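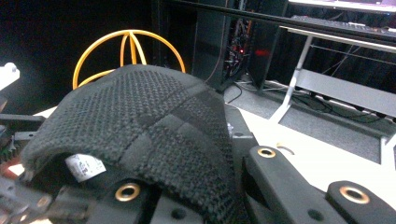
So can it put the winter stuff away by itself yet, one reader wrote in to ask, or am I still going to be doing it? You're still going to be doing it, I'm afraid. But you'll be doing less than you did with the old Sultana, and this section is how I'd set things up so the machine gets a fair shot at soft laundry.

4.3 Setting up for knitwear

Get 4.1 (mounting) and 4.2 (jaw zero) out of the way first. I skipped 4.2 once and spent a whole Tuesday blaming the software.

1. Clear more table than you think you need. Knits spread out the second you let go of them, and a sleeve or a hem will find any cup you left nearby.

2. Open Julier, pick Soft Goods, then Knit. Don't use Towel, even for a thick waffle knit that looks a lot like one. Towel squeezes harder and pulls the stitches.

3. Set grip force to 60 percent. You can nudge it up later if things slide.

4. Set the jaw opening to 8 cm and the approach speed to Slow. I know, Slow is painful to watch. Leave it there for now.

5. Lay the piece down with the care label tucked under. The label is stiffer than everything around it, and the jaws like to grab it instead of the fabric.

6. Show it the move by hand. Hold the gripper the way you'd hold a garden trimmer, close it on a double layer of fabric, lift, and carry the piece to wherever it lives. Try not to rush the letting-go part, that's where most of my bad runs come from.

7. Save, then do it again from a different starting pile. And again. My knitwear set is up to 328 runs, and yes, I've listened to a lot of radio.

Note: dark knits are the hardest. Black on black fingers gives the cameras very little to work with, so turn on a lamp and use a pale table top if you've got one.

Caution: keep your own fingers out of the jaws while Julier is in Run mode, even when it looks like it's stopped to think. It may just be slow!
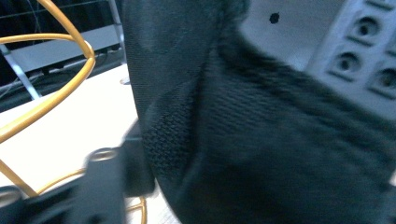
Mine grabs the top fine and then loses it halfway over, a commenter complained under the last version of this page, and is that the gripper or is it me? Probably a bit of both. Try these before you write to Drenora:

1. Pinch at a fold. A fold gives the jaws two layers to hold, and a flat single layer slips out.

2. Watch for open wire. Racks, baskets, anything made of bent wire – stretchy fabric snags on it and the machine doesn't feel the snag the way you would. If it happens, hit Pause, open the jaws from the menu and free the knit by hand. Don't let it tug.

3. Look at the wrist angle. If the fabric bunches up in front of the camera, tilt back a little and record the run over.

4. Still dropping things? Go back to 4.2 and zero the jaws again.

As for chores in general, my Stelelitz workshop unit sorts boxed parts all afternoon without me, and I'd trust it with that tomorrow and the day after. A pile of sweaters is another matter. I stay in the room, and I redo a fair few of them myself before supper.

Buttoned things are in 4.4, which I'm still writing.

328 shares | 8 comments
Contact | © Drenora user guides | Back to top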